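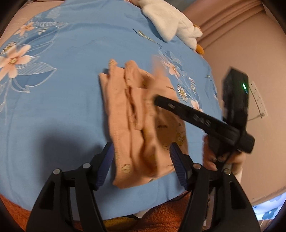
*A peach-orange printed one, partway through folding on the blue floral sheet.*

I love folding on the bed! A table is fine for towels, but anything soft slides around on a slick surface, and a cotton bedsheet has just enough grab to hold a sleeve where you put it. Pull the sheet tight first, though. A wrinkle underneath turns into a wrinkle on top, and you'll be chasing it with the flat of your hand for the rest of the pile.

## Long folds first

For years I folded everything in half from the bottom up, because that's how my mother did it, and my drawers looked like a sandwich shop after a break-in. Now I do the long folds first:

1. Lay the piece face down and smooth it from the middle out toward the sides.
2. Bring one side in, a third of the way across. If there's a sleeve, turn it back so it lies along the fold.
3. Bring the other side over and line up the edges. You want a tall strip, the same width at the top and the bottom.
4. Fold the strip up from the hem, stopping a finger's width short of the neck.
5. Fold once more, or twice for a shallow drawer.

Step 3 is where it goes wrong for most people (me included, on a Sunday night). The layers drift apart in the middle and one side ends up higher than the other, so you get little peaks along the top edge. Don't start over! Pinch both top corners, give one gentle tug, and lay the strip back down. If there's still a gap between the layers, slip a hand inside and flatten the bottom layer before you touch the top one.

## Prints and lettering

I'm careful with anything that has a print on it. Some prints stick to themselves if they go into the drawer warm, and then you hear that awful peeling sound when you open them up. Let the pile cool for 9 minutes or so of kettle-and-radio time, then fold. I like to finish with a bit of the pattern facing up – it makes the right one so much easier to find at six in the morning, and it's just cheerful to look at.

Wash prints inside out, too. My neighbor Lambros Fragkou talked me into that one and I've never gone back.

## Standing them up

Stand the finished bundles on edge, like books on a shelf. Soft, light fabric needs one extra fold or it slumps over by the middle of the week. A shoebox lid makes a great divider, and so does half a cereal box with the printed side turned in.

If the drawer is only half full, push everything to the front and tuck a rolled towel behind it. When it's so full you have to lean on it, take two things out – no folding method on earth will save you!

## A few small ones

- Button or zip anything that closes before you fold it.
- Shake each piece once, hard, when it comes out of the dryer.
- Keep seams to the outside of the bundle, where they won't press a line into the front.
- Stretchy fabric likes to be patted. Pulling makes it longer on one side and you'll never get it square.
- Fold the big things first and use them as a weight on anything that wants to spring open.

Next time I'm doing fitted sheets, elastic corners and all.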